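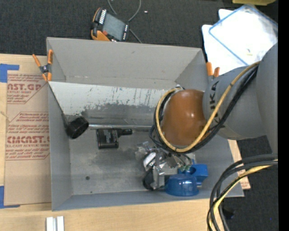 Devendra Tomar asks in the tracker whether an arm that can empty a bin is ready to tidy a kitchen drawer. We think it is not ready yet, and the numbers in this card show why.

Monon bin picking set, README

Contents: 371 attempts by one KUKA arm to take mixed objects from an open grey bin. Each attempt has one label, success or fail.
Results: 300 success, 63 fail. The other attempts have no label yet.
Known problems: small parts near the wall are difficult. Three objects were never picked.
Not included: drawers, cloth, dishes.

Please report wrong labels in the tracker.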